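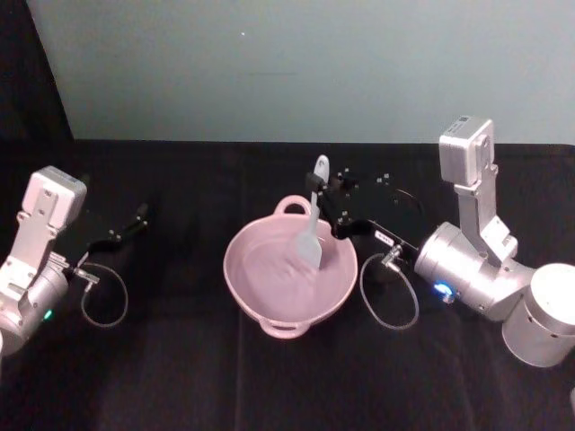

Wanted: people whose mom, dad, brother or sister had colon cancer

Hi, I'm Milagros, and I run the day-to-day side of the Gendthorpe Family Bowel Study. I'm looking for people aged 40 to 65 who have never had colon cancer themselves but have a parent or sibling who did. If that's you, please keep reading, and if it's your cousin or the guy you carpool with, send it along!

What we're trying to find out

We want to know whether a blood sample and a home stool test, done together, pick up early growths that the stool test alone would miss. Everybody in the study also gets a regular colonoscopy, so we can compare the results with what the doctor finds. Dr. Radu Sima is the lead investigator and he's the one who reads the scopes. I do the phone calls, the forms and the parking passes.

We need 100 people and we have 81 signed up already. I'd love to fill the rest before September, when the lab in Wiltcombe gets very busy with other work (they've warned me more than once).

What you'd be doing

First there's a phone call with me, usually half an hour or so. I'll ask about your health, your medicines and your family history. You don't need exact dates. "Dad was in his fifties, I think" is fine to start with.

Then you come to our clinic on Sotomayor Street for 2 visits. At the first one we go over the consent form, take blood from your arm and hand you the stool kit. You do the kit at home and mail it back in the prepaid box. The second visit is the colonoscopy. You'll need to do the bowel prep the day before, and you'll need an adult to take you home, because of the sedation. A taxi by yourself won't do, sorry, that's a clinic rule and I can't bend it.

You can't join if you've had a colonoscopy in the last five years, if you have Crohn's or ulcerative colitis, if you're pregnant, or if you take a blood thinner that your own doctor doesn't want you to pause.

Money and results

You get $48 for each completed visit, paid by check, and we cover the blood test, the kit and the colonoscopy. If you drive in from Pakomville or farther, keep your gas receipts and give them to me.

The colonoscopy results go to you and, if you say yes on the form, to your regular doctor. The blood results are research only, so we don't send those out. If Dr. Sima finds something that needs treatment, he'll call you himself and talk about where to go next. Treatment isn't part of the study and would go through your usual insurance.

The risks

Blood draws can leave a bruise. The prep is a long evening in the bathroom. Colonoscopy carries a small risk of bleeding or, rarely, a tear in the bowel, and Dr. Sima will go through all that with you before you sign. You can quit at any point and it won't change your regular care one bit.

How to sign up

Call the clinic's front desk and ask for the family bowel study. If I'm out, Ramiro Arroyo can take your name and a good time to reach you. He speaks Spanish too, and so do I, and the forms come in both languages. Evening calls are okay, just say so when you leave the message.

Milagros Rivas
Study coordinator, Gendthorpe Family Bowel Study
Posted Wed 23 May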